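Portas abertas na Norance: fui ver os robôs e fiquei para o café

Na terça fui ao dia aberto da Norance, aquela empresa que ocupa o edifício da antiga Lidley, mesmo ao lado da rotunda. Já lá passei à porta centenas de vezes e nunca tinha entrado, por isso quando vi o cartaz na padaria inscrevi-me logo (eu e meia vila, pelos vistos, porque o grupo das 15h tinha 32 pessoas e mal cabíamos na receção!).

Dividiram-nos em 3 grupos e calhou-me o da simulação, o que ao princípio me deixou um bocadinho desiludida. Eu queria era ver braços a sério a mexerem-se, com barulho e tudo. Mas a engenheira que nos recebeu tinha uma paciência enorme e ao fim de cinco minutos já estávamos todos colados ao ecrã.

A ideia explica-se depressa. Antes de porem um programa novo a correr num braço de verdade, treinam-no num mundo feito em computador, com mesa, parede, luz e sombras. Ali o robô pode falhar as vezes que quiser sem partir nada. Neste projeto, a que chamam Luangrath (perguntei de onde vinha o nome e ficaram a olhar uns para os outros, portanto continuo sem saber), o exercício é pegar num bloco pequeno e levá-lo para outro sítio da mesa. Parece coisa de jardim de infância, eu sei. Só que na contagem que tinham escrita no quadro já iam em 1.774 tentativas, e a engenheira disse com toda a calma que ainda faltavam muitas.

Um senhor da primeira fila quis saber porque é que não ensinavam logo o robô a arrumar a loiça, e foi a gargalhada geral. A resposta foi que a loiça vem depois: primeiro é preciso acertar no sítio do bloco, fechar os dedos da garra com a abertura certa e não bater no tampo. Também nos falaram da luz, que eu nunca teria imaginado que desse tanto trabalho. Uma sombra escura no sítio errado pode confundir o programa, e por isso vão mudando a iluminação de um treino para o outro.
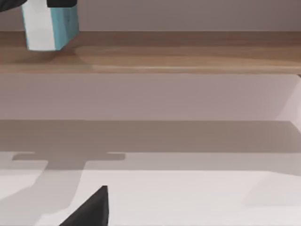
A demonstração durou 30 minutos e passou a correr. No fim deixaram os miúdos experimentar o comando, ainda na simulação, e um rapazinho de boné levou o braço direitinho ao bloco à primeira, perante o orgulho evidente da avó. Eu também tentei. Digamos que o meu ficou a pairar muito longe da mesa e que passei o comando à pessoa seguinte com bastante rapidez.

Depois houve café e bolo de laranja no pátio, e aproveitei para perguntar pelos próximos passos. Vão levar o mesmo exercício para as oficinas de Darnby, onde têm os braços verdadeiros, e contam repetir as visitas em julho, dessa vez lá. As inscrições fazem-se na receção da Norance, a entrada é gratuita e quem levar crianças deve avisar com antecedência. Eu já deixei o meu nome na lista, e desta vez pedi o grupo dos braços a sério!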